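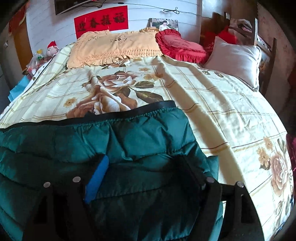

Chapter 5
When the Hand Lies: Faults in Gripper Data

I lost most of an August to a number that was wrong by two millimeters, so I may as well start there.

The project was called Tapia, and I ran the software side of it from a rented office in Tanesbridge. We wanted an arm to handle soft, awkward clothes, and we taught it the way a lot of people do now: a person goes into a real home with a hand-held gripper and does the job, and the gripper logs where it is and how far open its fingers are. Puffer jackets were my idea (sorry, team). They're slippery and full of air, and they spring back when you let go of them. I figured if we could cope with a quilted jacket on a printed bedspread, we could cope with a towel.

We had 103 recordings when we trained the first version. I watched plenty of them and they looked great! Then we put the result on an Ekix arm, laid a jacket out on the test bed, and pressed go. The arm came down in the right place, closed its fingers on the front panel, and kept closing. The motor current climbed, the arm lifted, and a seam gave way with a noise I can still hear. I hit the stop button late. I'd been standing there admiring the approach with my hand nowhere near it, and I'll come back to that in Section 5.4, because it was a fault too, and it was mine.

The cause took ages to find. The gripper measures its opening from a zero point, and that zero is set by shutting the fingers fully. On one of our grippers somebody had changed a finger pad and hadn't set the zero again. The new pad was thicker. From then on, every width in the log came out too small, so a gentle pinch was written down as a hard squeeze. The person holding the tool felt nothing odd. The arm learned exactly what we'd told it.
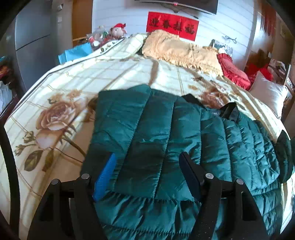
Surely a plain force limit would have saved the jacket, one reader of my early draft wrote, and a chapter on bad data is the wrong place to put a story about a missing limit. Fair point, and I argued with myself over it for a week. A force limit would have saved the seam. We fitted one the next day and you should too, before you do anything else in this book. But the limit would also have hidden the bad zero. The arm would have pinched, tripped, backed off and tried again, and I'd have gone hunting for the trouble in the motor settings. You need the limit, and you need a log that tells you each time it trips.

Soft goods make all of this harder to spot. Close a gripper on a wooden block and you know what width to expect, so a bad reading jumps out.
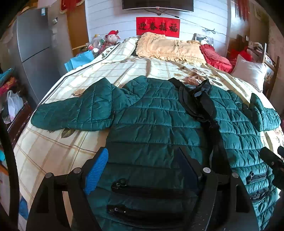 With a padded jacket you don't have that. The filling squashes, the shell slides over it, and where you grab matters a lot: a puffed channel, a stitched seam and a zipper all stop the fingers at different widths. A reading that's off by a little just looks like a different handful of cloth. I plotted our widths in Jultari, our log viewer, and stared straight at the mistake on two separate afternoons without seeing it.

What finally showed it was dull. We shut each gripper on nothing at all, wrote down the reading, and compared. One of them claimed to be closed past closed. After that we went back through the set and found 12 recordings made before the pad change, which we kept. We fixed the zero for the others from that gripper, and I retrained over a weekend.

Before you read on, get hold of any gripper you can, hand-held or on an arm, and do the same check. Close it empty, note the width, open it, and close it again. Do that five times and keep the numbers, even if they look boring. You'll need them in Section 5.1, where we work out how much wobble in the zero is normal and how much should send you looking for a screwdriver.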